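Drorport Guesthouse – Bathroom Questions

Is there toothpaste?
Yes, on the shelf by the sink. Please squeeze from the end. We know who you are.

Can I take it home?
The small ones, yes. The big tube stays, and so does the cup.

I can't read the tube. Is it really toothpaste?
It is. The badges say fluoride and bad breath prevention, and the red stripe starts with the word for gums.

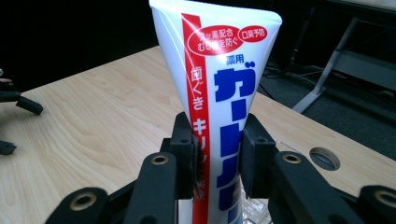
What if we run out?
Ring Ecaterina Furtună on extension 38 before 9 p.m. After that, there's gum in the lobby machine.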